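2023年5月11日
手持ちグリッパ2台の定期整備。今回はパッドとリンクのがたつき、カメラ側の確認まで。作業の順番を自分用に残しておくので、長くなります。

---

分解の前に、必ず実物をつかむ側の状態を見ます。チェックのクロスを敷いたテーブルで、テープや箱を相手に左右それぞれ開閉。片手ずつ動かしたあと、両方を近づけて受け渡しの位置も見る。

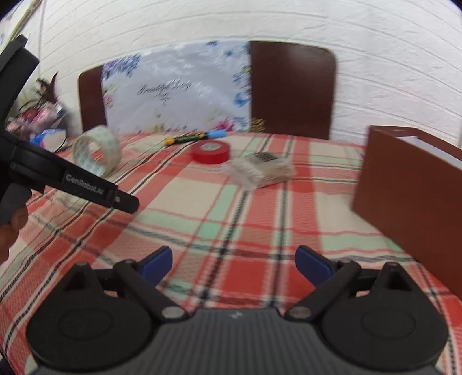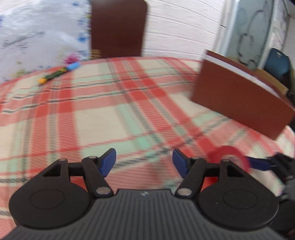 ---

最初に見るのは全開の位置。左右の指が同じところまで開くかどうか。片側だけ手前で止まるときは、たいていリンクの付け根に糸くずか紙の粉が入っている。布の上で使うとこれが多い。

---

今回は2台目の右の指がわずかに遅れていた。レバーをゆっくり戻すと分かる程度。速く動かすと分からない。点検は必ずゆっくりやること。

---

清掃は乾いた刷毛から。いきなりエアを吹くと、くずが軸の奥に入る。前にそれで一度全部ばらした。刷毛で外へ掃き出してから、綿棒にアルコールを少しだけ。パッドには付けない。

---

パッドは中性洗剤を薄めた布で拭いて、水拭き、乾燥。テープ類をつかんだ日は糊が残るので、爪の先でなぞって引っかかりを確かめる。拭いただけだと見落とす。

---

パッドの交換は、記録上の開閉回数ではなく表面の状態で決めている。左の先端だけ先に減る。持ち手が同じ人だと毎回同じ減り方をするので、うちでは左右のパッドに小さく印を入れて、途中で入れ替える。

今回入れ替えたのは1台目のほう。整備記録の番号は108。

---

リンクのねじ。全部一度緩めてから締め直すのはやめた。緩んでいるものだけ触る。ドライバーを当てて、軽い力で回るかどうかを見るだけでいい。

回ったら、指を半開きにした状態で締める。全開で締めると閉じ側が渋くなる。

---

遅れていた右の指は、清掃だけでは直らず。上の継ぎ目のねじが少し締まりすぎていた。前回触ったのは自分なので、自分のせい。

8分の1回転戻して、左右がそろった。戻したあとに横方向へ揺すって、がたが出ていないことも確認。

---

ねじの位置決めに油性ペンで線を引いておくと、次に見たときに動いたかどうかがすぐ分かる。黒い部品には白ペン。線が太いとずれが読めないので、一番細いやつで。

これはNilton Benavidesに教わった。以前は写真を撮って見比べていたけど、角度が毎回違ってあまり役に立たなかった。

---

次にカメラ。レンズは専用の布で拭くだけ。問題は固定の向きで、少しでも回ると、映像の中で指の位置がずれる。

基準の静止画を1枚保存してあるので、全開で同じものを撮って重ねる。本体の上端と指先の両方が合えばよし。片方だけ合うときは、カメラが傾いているか、指の側がずれている。

---

2台目は上端は合うのに右の指先が合わなかった。リンクを直す前に撮ったほうの画像です。直したあとに撮り直したら合ったので、カメラは触っていない。

順番としてはリンクが先、カメラが後。逆にやると、カメラを無駄に動かすことになる。

---

ケーブルの取り回し。手首を返したときに突っ張らない長さを残して、面ファスナーで留める。結束バンドは使わない。締めすぎに気づくのがいつも断線のあとだった。

コネクタは根元を持って軽く左右に動かし、記録が途切れないか画面で見る。2台とも途切れなし。

---

組み戻したら慣らし。何も持たずに16回開閉して、音を聞く。擦れる音がしたら戻ってリンクの清掃から。音がしなければ、軽いもの、幅のあるもの、硬いものの順に持ち替える。

この順番はCaroline Muriithiの手順書のまま。硬いものを最初に持つと、パッドの貼り付けが甘かったときに端からめくれる。

---

薄いものは最後。テーブルに寝かせたものを指先だけで拾うと、左右の高さの差が出る。差があると、片方の指だけ布をこする。

布をこすったら、そのまま続けずに一度止める。糸が引き出されてリンクに巻き込むと、清掃からやり直し。

---

左右同時の記録も短く一本。2台の時刻が合っているかは、指先どうしを軽く当てて、その瞬間が両方の映像で同じところに来るかで見ている。

今日は1コマもずれず。ずれる日は、片方だけ先に電源を入れていることが多い。

---

消耗品のメモ。
- パッド:残り13枚。6月に追加を頼む
- 綿棒:細軸のものに変更。太いと継ぎ目に入らない
- 白ペン:先がつぶれたので交換
- 面ファスナー:足りている

パッドの棚は606に移しました。前の引き出しには入っていません。

---

作業後の保管について。指は半開きで置く。閉じたまま置くと、パッドどうしが貼りついて、翌朝はがすときに角が浮く。

立てて置くのもやめてください。指先で重さを受けることになるので、ケースの型に合わせて寝かせる。

---

Yaneth Huarangaから「ねじに緩み止めは塗らないのか」と聞かれたので書いておくと、塗っていません。調整で回す箇所なので、固めると次に渋さが出たときに戻せない。線の印で見張るほうを取っています。

動かさない箇所、たとえばカメラ台の下側なら塗ってもいいと思う。うちではまだ試していない。

---

次回は2台目の右の上の継ぎ目から見ること。戻した分がそのまま残っているか、白い線で確認。

記録用紙は2台分ともケースのふたの裏に入れました。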